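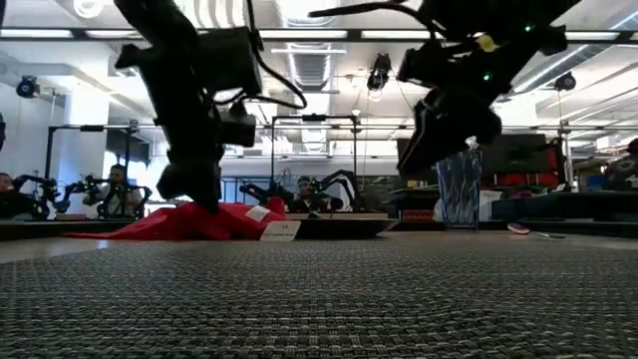
Plindale library to stay open until 9 p.m. on weeknights

Jun 15, 2024

The Plindale Public Library will stay open two hours later on weeknights starting next month, after the town council approved money for extra staff at its latest meeting.

The building on Ruppert Street now closes at 7 p.m. Under the new schedule it will close at 9 p.m. Monday through Thursday. Friday and weekend hours will not change.

Library director Anca Nedelcu told the council that the evening hours were the most common request in a survey the library ran over the winter. Of the 300 people who filled it out, most said they could not get to the building before closing on a workday.

"We have people standing at the door at five minutes to seven with a stack of returns," Nedelcu said. "They want to come in and sit down for a while."

The council voted 7 to 0 in favor. The money covers three part-time positions through December, when the council will look at attendance and decide whether to keep the longer hours.

Council member Fraser Moncrieff asked whether the parking lot lights could be fixed before the change takes effect. Two of them have been out since the spring. Nedelcu said the repair had been ordered.

The children's room will still close at 7 p.m. The upstairs study rooms can be booked until 8:30 p.m., and the computers will shut off 15 minutes before closing.

Osaze Wike, who teaches an evening English class at the Caner Community Center, said he plans to move it to the library. The class has 21 students and has been meeting in a room that has to be cleared by 7:30.

"The extra half hour will help a lot," Wike said.

Applications for the part-time jobs are available at the front desk. Training is on site, and applicants must be at least 18.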